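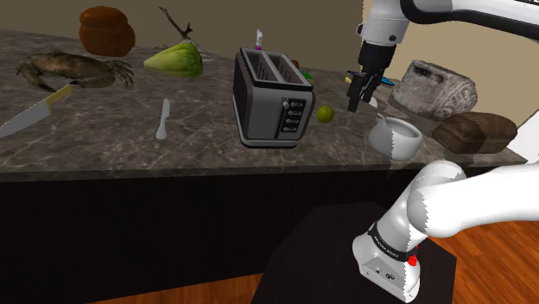
Section 3. Setting up the Zundevow home kit

Read this section before you open the cuff pouch. The kit is for people in the Rilon blood pressure study, home group only. If you were put in the clinic group you got this by mistake, call the study desk at Todorova and dont start. Pick one spot at home and stay with it for the whole study. Kitchen is fine, most people use it. A counter with a toaster on it, like the one shown, will do for keeping the monitor on, just leave a clear gap between the two and don't let things slide behind. There's a small purple and white bottle poking up behind that toaster, and that's how pill bottles and spare batteries get missed. Counter is for storage only. For the reading itself you need to sit, so a table and a chair with a back.

What should be in the box

Monitor, with the number 941 printed on the underside (that's the kit version, not your ID)
Arm cuff with tube attached
Batteries, taped inside the lid
Paper log and a pen
Prepaid return envelope
Your ID sticker, one sheet

Anything missing, call before you go further. Don't swap in a cuff from another monitor. Cuffs are not all the same even when the plug fits.

3.1 First-time set-up

1. Batteries in. Door is on the back, push and slide. Match the plus and minus marks.

2. Hold the side button until the screen shows a clock. Set the time. Use the time where you are now, and change it if you travel. The date is already set, leave it.

3. Put one ID sticker on the bottom of the monitor and one on the cover of the log. Keep the rest of the sheet, you'll need it for the return envelope.

4. Plug the cuff tube into the left side. Push until it clicks. If it doesn't click it leaks, and you'll get error E2 all day.

5. Check the cuff size. Wrap it on your bare upper arm and look at the white line near the edge. The line has to land between the two arrows. Outside the arrows – too small or too big – stop and ask for a different cuff. A wrong cuff gives wrong numbers and we can't fix them later.

Note: Use the left arm unless your enrollment sheet says right. Some people were told right because of surgery, a fistula, lymph node removal or an old injury. Follow the sheet. If you have one of these on the left side and the sheet doesn't say right, call before using the cuff.

3.2 Pairing with the phone (optional)

You can do the whole study on paper. The Brirnis app just saves you writing.

1. Install Brirnis and sign in with the ID on your sticker. No name, no email.

2. Turn on Bluetooth. Monitor on, within arm's reach of the phone.

3. Tap Add Monitor. Wait. Screen on the monitor blinks while it looks for the phone.

4. When both show the same code, tap Match. Codes different? Tap Cancel, turn the monitor off and go back to step 2.

5. Do one test reading. It should show up in the app marked Test. Test readings are not used in the study.

Note: Older phones may drop the connection overnight. The monitor keeps your readings in memory and sends them the next time it connects. Nothing is lost, no need to repeat.

Caution: One monitor, one person. If someone else at home tries it their numbers go into your record. If it happens, write the time in the log and put OTHER next to it. We'll take it out on our end.

3.3 Taking a reading

Morning and evening. Morning one goes before breakfast and before your blood pressure pills, if you take them in the morning. Evening one before bed. Leave at least 8 hours between the two.

1. Use the bathroom first. A full bladder pushes the number up.

2. No coffee, tobacco or exercise in the half hour before.

3. Sit down. Back against the chair, feet flat, legs not crossed. Arm resting on the table so the cuff is level with your heart. A folded towel under the arm helps if the table is low.

4. Cuff on bare skin, bottom edge a little above the bend of the elbow. Snug. Not over a sleeve, and not with a sleeve rolled up tight above it either.

5. Sit quiet for five minutes. No phone, no TV, no talking.

6. Press Start. Stay still till the cuff is empty. Don't talk.

7. Wait one minute, press Start again. Keep going until you have 3 readings. Leave the cuff on in between.

8. Write down all of them, even the ones that look odd. Top number, bottom number, pulse. On the app you only need to check that they came through.

Do not average them yourself. Do not throw out the high one and take another. We know it's tempting.

Caution: Don't change, skip or stop any medicine because of what the monitor shows. Talk to your own doctor first. The study team does not watch your readings live and can't act as your doctor.

Caution: If the top number is over 180 or the bottom number is over 120, wait a minute and take it again. Still that high, call your doctor right away. If you also have chest pain, trouble breathing, weakness or numbness on one side, trouble speaking, a change in your vision or a bad headache, call 911. Don't wait for another reading.

3.4 Error codes

E1 – cuff not wrapped right or upside down. Take it off, start again from step 4.
E2 – air leak. Check the plug on the left side.
E3 – you moved or talked. Sit a few minutes, try again.
E4 – low battery. Change them all together, then check teh clock, it sometimes resets.
Heart symbol blinking – uneven pulse picked up. Write it in the log. If you see it again on another day tell your doctor, even if you feel fine.

Same error after 3 tries in a row, leave it for that session. Write the code in the log and carry on at the next one. A missed session is okay. Don't double up to make up for it.

3.5 Cleaning and storage

Wipe the monitor with a dry cloth. Cuff can be wiped with a damp one, mild soap if needed, then air dry flat. Do not put the cuff in the washer. Don't fold it hard or wrap the tube tight around the monitor, the tube cracks at the plug.

Keep it away from the sink, the stove and direct sun. If it's been left in a cold car bring it inside and give it a couple of hours before the next reading.

Dropped it? Send it back even if it seems to work. A replacement goes out when we get your call, keep using the paper log to mark the sessions you missed.

Returning the kit is in Section 4.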